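# Acta de la reunión de seguimiento: automatización de tareas domésticas y de taller

**Fecha:** jueves, 5 de diciembre de 2019
**Lugar:** Irkmont, sala de reuniones de la planta baja
**Preside:** Wing-sze Ng
**Asistentes:** equipo de manipulación, equipo de control, delegación de Tedton (por teléfono)
**Documento de referencia:** informe Meltholm, revisión 4

## 1. Aprobación del acta anterior

Se aprueba el acta de septiembre con una corrección: en el punto relativo al doblado de toallas debe leerse «tarea aplazada» donde figura «tarea descartada». Tedton pide que la corrección se traslade también al índice de tareas.

## 2. Estado general

Wing-sze Ng resume la pregunta que plantea el cliente: qué tareas de casa y de taller puede asumir hoy un brazo comercial sin una persona al lado. La respuesta provisional es que muy pocas. Se mantienen en la lista nueve tareas, repartidas en tres grupos:

- Objetos rígidos en posición conocida (colocar piezas en bandeja, apilar cajas).
- Objetos rígidos en posición variable (recoger una mesa, vaciar un escurridor).
- Objetos flexibles o con un tramo flexible (cables, bolsas, ropa).

El primer grupo se considera resuelto para el taller, con la reserva de que cada cambio de pieza exige volver a ajustar la pinza. El segundo depende de la cámara y de la luz. El tercero concentra casi todo el trabajo pendiente y ocupa el resto de la reunión.

## 3. Manejo de cables sobre tablero

Se revisa el puesto de cables. El tendido sobre tablero perforado se eligió como tarea de taller con equivalente doméstico directo: enchufar un aparato, recoger un cargador, ordenar los cables detrás de un mueble.

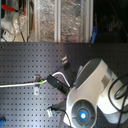 *Fig. 1. Brazo y pinza sobre el tablero; cable blanco con marca verde y abrazadera metálica.*

El equipo de manipulación expone que el cable no conserva una forma predecible entre la pinza y el punto de sujeción. Un modelo de curva con pocos parámetros basta para tramos cortos y tensos; con holgura, el error crece y la trayectoria calculada deja de servir.

Tedton pregunta si la marca verde sobre el cable es necesaria. Se contesta que facilita una referencia visual a lo largo de un elemento de color uniforme. Queda pendiente ensayar sin ella, ya que en una vivienda no se puede suponer que los cables vengan marcados.

El equipo de control recuerda que una persona corrige el agarre por tacto y sin mirar. El brazo dispone de la fuerza en las articulaciones, dato insuficiente para distinguir entre un conector mal orientado y uno que roza con el borde del alojamiento.

## 4. Criterios de medida

Se discute qué se entiende por tarea terminada. Hay dos propuestas:

1. Contar el cable como colocado cuando pasa por la abrazadera, con independencia del conector.
2. Exigir las dos condiciones, paso por la abrazadera y conector insertado a fondo.

Se adopta la segunda. La primera se conservará como medida intermedia en las tablas, en columna aparte.

El plan prevé 300 intentos con la configuración actual, sin intervención manual dentro de cada intento. Los intentos interrumpidos por parada de seguridad se anotarán como fallo y no se repetirán. Tedton discrepa de este último criterio y pide que conste: considera que una parada por umbral de fuerza mal ajustado mide el umbral y no la tarea.
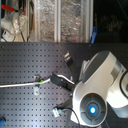

*Fig. 2. Recorrido del cable blanco a la altura de la abrazadera y del brazo.*

Sobre el tiempo por intento no hay acuerdo. En taller interesa la cadencia; en casa, un cable enchufado en varios minutos sigue siendo un cable enchufado. Se registrará el tiempo sin fijar límite.

## 5. Conectores

El equipo de manipulación distingue tres fallos de inserción: giro erróneo respecto al eje, desplazamiento lateral y retroceso del conector por tiro del propio cable. El tercero se agrava si la abrazadera queda cerca del zócalo. Se propone fijar primero el conector y asentar después el cable, orden inverso al actual.

La delegación de Tedton indica que el orden propuesto obliga a soltar y volver a agarrar, operación que en el ensayo de ropa ya dio malos resultados. Se probarán ambos órdenes.
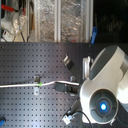
## 6. Iluminación y percepción

Los brillos del metal y de los plásticos transparentes perjudican la segmentación. Se descarta cubrir el fondo, dado que una cocina presenta reflejos comparables. Se admite una segunda fuente de luz solo para la calibración.

## 7. Presupuesto

Se autoriza un gasto de 607 euros en dedos de recambio para pinza y conectores de prueba. El proveedor Ásgeirsdóttir enviará oferta por escrito.

## 8. Acuerdos

| Acción | Responsable |
|---|---|
| Ensayar el seguimiento del cable sin marca de color | Equipo de manipulación |
| Comparar los dos órdenes de inserción | Equipo de manipulación |
| Revisar el umbral de parada por fuerza | Equipo de control |
| Corregir el índice de tareas | Wing-sze Ng |
| Redactar el voto discrepante sobre el punto 4 | Tedton |

## 9. Ruegos y preguntas

Tedton pregunta si el informe al cliente incluirá una fecha estimada para el uso doméstico. Wing-sze Ng responde que no. La próxima convocatoria se enviará cuando estén disponibles las tablas del punto 4.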